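Visit report: Bandholm coating works, open day
Feb 23, 2024
Written up by Mio Maruyama

The Bandholm works coats steel and aluminum parts for other manufacturers, mostly brackets, housings and garden hardware. It opened its doors to trade visitors for one day. I went with Hideaki Uchida, who buys finished parts for us and had a list of questions about adhesion. Imad Moussa, the plant's process engineer, led our group. The tour followed the path of a part through the building, from incoming racks to packing, and took most of the morning.

Pretreatment

Parts are hung by hand on a chain conveyor and pass through a spray tunnel with three stages: alkaline cleaner, rinse, and a zirconium-based conversion coat. A second rinse with deionized water was added last year after customers complained of water spots under light colors. Conductivity of the final rinse is read at the drip point off the part. Moussa considers the tank reading close to useless for this purpose.

Hooks are stripped in a burn-off oven on the night shift. Uchida asked how often. The answer was after every 20 cycles, or sooner if ground resistance rises. Build-up on the hooks weakens the ground, and the powder then goes on thin in the recesses.

Powder booths

There are two booths, both with cyclone recovery. The larger one, which the operators call Griven, runs long batches of dark colors, chiefly green and gray. The smaller handles everything else. A color change in the large booth takes much longer, and the schedule is built to avoid it. Reclaimed powder is sieved and blended back with virgin powder at a fixed ratio. For metallics nothing is reclaimed.

Cure is in a gas-fired convection oven set at 187 °C for the standard polyester. A data logger goes through with thermocouples clamped to the heaviest and lightest parts in each new job. On the trace we were shown, the heavy casting lagged well behind the air temperature, and the chain had been slowed to suit. I would have liked to see a trace from a mixed rack. They do not load mixed racks, which settles it.

Wet line

The wet line is older and will be partly closed in March. It is used for repair work, large items and a thick two-part finish named Sakai, applied over primer where a heavy gloss coat is wanted. The discussion at this stop was mostly about damage in use. On dark glossy colors, a chip that goes down to a lighter layer shows at a distance, and a tinted primer hides it better than extra film thickness does.

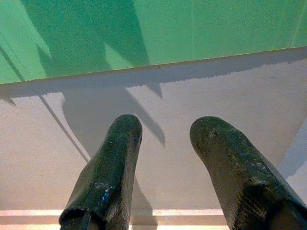
Worn dark green finish, glossy, with small white chips on the left finger.

Moussa's view is that most chipping complaints trace back to edges. Paint pulls away from a sharp edge as it flows out, and the film there may be a fraction of what the gauge reads on the flat. Bandholm asks for edges to be broken before delivery and will do it in house at extra cost. Our own drawings say "deburr" and give no radius. Uchida has taken that as an action.

Test room

Natsumi Hosoda showed us crosshatch adhesion, mandrel bend, falling-weight impact and the salt spray cabinet. Standard exterior work is qualified to 500 hours, with creep measured from a scribed line. She had panels from a job for Flerken laid out in order of exposure, and the blistering along the scribe was easy to follow from one to the next. Film thickness is taken at five points per sampled part and the individual readings are kept. Customers can have them on request. We have only ever been sent the average.

Packing

Parts are cooled on the chain, inspected under fluorescent tubes and wrapped in foam sheet. The light level is adequate for dark colors. For white I thought it marginal.

Open points

Hatsue Sekiguchi in our drawing office to propose a minimum edge radius for painted parts. Uchida to request individual thickness readings with the next two deliveries. Price for tinted primer on the gray housings to come from Bandholm.

Parking is behind the building, and safety shoes are not supplied.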